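Bring back the repair counter

My kettle died in June. Not dramatically. The little switch stopped clicking down, that's all, and everything else in it was fine. I took it to the shop on Arholm Road where I'd bought it and the kid behind the till looked at me like I'd brought in a dead bird. They don't fix them. They don't send them anywhere. Would I like to see the new ones?

No. I'd like a switch.

There used to be a counter at the back of that shop. Bloke with a lamp and drawers of screws. You left your toaster with a paper tag on it and came back in a few days and paid him less than the cost of lunch. When Grimov bought the place they pulled the counter out and put in a display of phone covers. Fair enough, it's their floor. But where does the toaster go now? In the bin. Then the ground.

I know the argument. Labour costs more than the thing. A new kettle is cheap, an hour of somebody's time isn't, end of story. I've heard it from retailers, from my brother-in-law, from a man at the tip. And it's true as far as it goes, but it only goes as far as the till. Somebody pays for the tip. We do, it's on the rates notice. Nobody puts that on the price sticker.

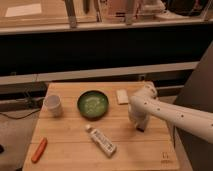
Vol. 3, No. 5

Nallent still has a counter. Small town, an hour up the highway, one hardware store, and the store keeps a bench out the back because the owner's mother insisted on it. Last year they took in 147 items, lamps and mixers mostly, a few heaters, one accordian. They keep a book. I've seen it. Most of the entries say "cord" or "fuse" or "switch". Cord, fuse, switch, page after page of it. These are not hard repairs! A careful teenager could do half of them with some training and a licensed sparky checking the work.

What did it cost? The store put $3,640 into the bench over the year, on top of what customers paid. Wages, parts, a better lamp. That's less than our council spent on the banners for the spring fair, which blew down.

So here's what I want. Council owns the old ticket office at Oshima Place, it's been locked up for years with the power still on. Put a bench in it. Open it 3 afternoons a week. Charge a flat fee for looking and a bit more for fixing, and let the shops that sell the stuff chip in if they'd like their name on the door. Grimov can have the biggest sign for all I care.

And parts. This is the bit that really gets me going. I found the switch for my kettle eventually, the maker does have them, but they won't sell one to the public. Service agents only. Nearest agent, other side of the country. There's got to be a rule against that, and if there isn't there should be. You sell a thing here, you sell the bits here. For ten years at least.

People say no one would come. They'd come. Everyone I've talked to has something in the cupboard they can't bring themselves to chuck. A fan, a radio, a good iron. We hang on to them becuase we were brought up to think they could be mended, and mostly they can.

Write to your councillor. Keep it short, they skim. I've still got the kettle, by the way, it's on top of the fridge.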